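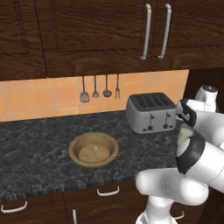 Neelam Pathak은 지난 학기 이 강의의 게시판에, 시뮬레이션에서 그리퍼를 비교하는 것은 마찰계수 입력값을 비교하는 것과 다를 바 없다고 적었다. 거친 말이지만 반박하기가 쉽지 않다. 이번 주 자료는 그 지적을 어디까지 받아들일지를 다룬다.

4주차 그리퍼 비교 실험, 어디까지 믿을 것인가

1. 과제 환경
렌더링된 주방 장면을 쓴다. 조리대 위에 둥근 나무 그릇이 있고, 벽 쪽에 4구 토스터가 있고, 오른쪽에 흰색 팔이 서 있다. 검은 손가락이 작고 연한 색의 물체를 쥔 상태가 기준 자세다. 과제는 물체를 그릇 안에 내려놓는 것이다. 토스터가 손가락 바로 옆에 있다는 점에 유의할 것. 접근 경로를 잘못 잡으면 파지 성능과 무관한 충돌이 실패로 기록된다. 지난 학기 보고서 중에는 이 두 가지를 구분하지 않은 것이 많았다.

2. 비교 대상
Kiltden: 평행 개폐식 두 손가락. 모델 파일이 단순해서 계산이 빠르다.
Vestico: 손가락 끝에 유연 패드가 달린 형식. 패드는 시뮬레이터 안에서 스프링 몇 개로 대체되어 있다.
제어기는 Marsden 하나로 고정한다. 제어기까지 바꾸면 무엇을 비교했는지 알 수 없게 된다.

Vestico 쪽 자료에는 패드가 불규칙한 표면에 잘 맞는다고 되어 있다. 실물은 그럴지도 모른다. 그러나 우리가 쓰는 모델에는 패드의 변형이 들어 있지 않으므로, 이 환경에서 Vestico가 이기더라도 그 주장의 근거로 쓸 수 없다. 져도 마찬가지다.

3. 절차
그리퍼마다 200회 시행한다. 물체의 초기 위치는 시드로 고정하고, 두 그리퍼에 같은 시드 목록을 쓴다. 한 회의 제한 시간은 30초다. 시간 초과, 낙하, 충돌은 따로 기록한다. 성공률 하나로 합친 표는 받지 않는다.

마찰계수는 8단계로 바꾸어 가며 반복한다. Pathak의 비판이 옳다면 그리퍼의 순위가 이 값에 따라 뒤집힐 것이다. 순위가 유지된다고 해서 안심할 일도 아닌데, 접촉 모델 자체의 오차는 마찰계수를 아무리 바꾸어도 드러나지 않는다. 접촉 강성을 건드려 보고 싶은 조는 기본값 결과를 먼저 제출한 뒤에 할 것.

4. 흔한 오류
파지 성공의 정의가 조마다 다르다. 손가락이 닫힌 뒤 접촉력이 잡히면 성공으로 치는 조가 있고, 물체가 그릇 바닥에 멈춰야 성공으로 치는 조가 있다. 이번에는 후자로 통일한다. 그릇은 테두리가 넓고 경사져 있으니 물체가 테두리에 걸친 경우도 실패로 본다. 바닥 한가운데에 작은 흰색 돌기가 있으므로 내려놓는 목표점을 정중앙에 두면 결과가 흔들릴 수 있다. 목표점 좌표를 보고서에 적을 것.

렌더링 품질을 물리 정확도로 착각하는 경우도 있다. 대리석 무늬와 나뭇결이 그럴듯하다고 해서 접촉 계산까지 그럴듯한 것은 아니다. 영상은 카메라 기반 인식 실험에서나 의미가 있고, 이번 과제에서는 물체의 자세를 시뮬레이터에서 직접 읽는다.

5. 실물 대조
Drullach 실험실의 실물 팔은 예약제다. 조별로 소수의 시행만 가능하므로 통계적 결론을 낼 수는 없다. 실패 양상이 비슷한지만 본다. 시뮬레이션에서는 미끄러지는데 실물에서는 튕겨 나간다면, 성공률이 우연히 같더라도 모델이 맞았다고 쓰지 말 것.

6. 제출
로그 원본, 시드 목록, 실패 유형별 표, 두 쪽 이내의 해석. 해석에는 이 실험으로 말할 수 없는 것을 한 단락 이상 적는다. "Kiltden이 더 우수하다"와 같은 문장은 조건을 명시하지 않으면 감점한다.

읽을거리는 강의 페이지의 접촉 모델 항목에 있다. 5주차에는 제어기를 바꾸고 그리퍼를 고정한다.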